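Refinishing a Wooden Tabletop with Hardwax Oil

Hardwax oil is a two-in-one finish: the oil soaks into the wood and the wax stays near the surface. It is easier to repair than varnish, but it shows every mistake made during sanding. The procedure below covers a bare or previously oiled top made of solid boards. Veneered tops can be done the same way with much lighter sanding.

Work at room temperature with a window open. A top started in November in an unheated shed will take far longer to cure than the can says.
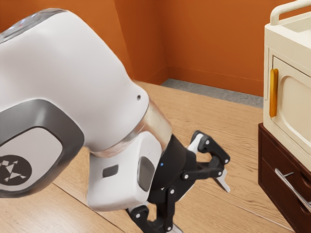 Picture credit: Clirnness

Removing the old finish

Wipe the top with a cloth dampened with mineral spirits and let it dry. Wax left on the surface clogs sandpaper quickly and gets pushed into the grain, where it blocks the new coat. If the old finish is varnish, scrape it first with a sharp card scraper held at a slight forward lean. Pull or push with the grain only.

Check for loose joints before sanding. Press down on each side of every glue line in turn. If one board moves against its neighbor, the joint has to be cleaned out, glued and clamped, and the glue left overnight. Finish will not hold a joint together.

Sanding

Start at 80 grit only if there are stains or scratches deep enough to catch a fingernail. Otherwise start at 120. Go to 150, then stop at 180. Finer grits close up the surface and the oil sits on top – the coat looks good for a week and then wears through where plates are set down.

Move the sander slowly, one forearm's length in 16 seconds, and let its own weight do the work. Overlap each pass by half the pad. Vacuum between grits, including the underside of the edge. Grit left over from the 80 sheet will leave swirls that only show up once the oil is on.

After 150, wipe the top with a barely damp sponge to raise the grain. Let it dry for two hours, then sand with 180 by hand, using a cork block. Round the sharp edges with two or three strokes at the same time. A finish applied over a sharp edge is thin there and fails first. 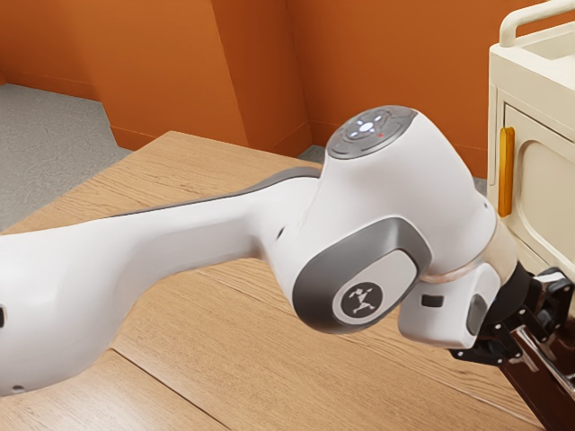 Mendoza writes that a random orbit sander left marks on an ash top even at 180, and that a last pass by hand along the grain took them out. The extra work came to one evening for a table that seats six.

That last hand pass is worth doing on any open-grained wood. On maple and beech it makes less difference, but those woods show cross-grain scratches badly under a low light. Set a lamp at tabletop height and look along the surface before opening the can.

First coat

Stir the can with a flat stick for two minutes. Do not shake it. The matting agents settle to the bottom, and an unstirred can gives a shiny first half and a dull second half.

Pour a small amount on the surface and spread it with a white nylon pad, working it in with small circles, then in long strokes with the grain. Do one section at a time, but always complete a board from end to end before moving on. Stopping halfway along a board leaves a lap mark. End grain drinks more than face grain and may need a second pass within ten minutes. 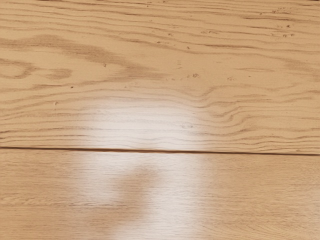
Wait 15 minutes, then wipe off everything that has not soaked in, using a lint-free cotton cloth. The surface should feel almost dry to the hand. Any excess left behind turns sticky and has to be removed with spirits and a fresh pad.

Lay used cloths flat outdoors to dry, or put them in a metal bucket of water with a lid. Oily rags heat up as they cure and can catch fire on their own.

Second coat

Leave the first coat overnight. If the surface feels rough, rub it with a gray pad and vacuum. Apply the second coat thinner than the first and wipe it off the same way. A third coat adds little on a dining table – a desk does not need one. 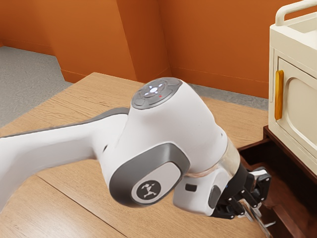
Imer asks whether a water ring in a two-year-old finish means starting over. It does not. Rub the ring lightly with a gray pad, apply a teaspoon of oil with a cloth, wipe it off after 15 minutes and keep the spot dry overnight.

Curing and care

Light use is fine after two days. Keep water, hot dishes and tablecloths off for two weeks. Clean with a damp cloth and a drop of mild soap, and dry the surface afterward. Recoat when water no longer beads.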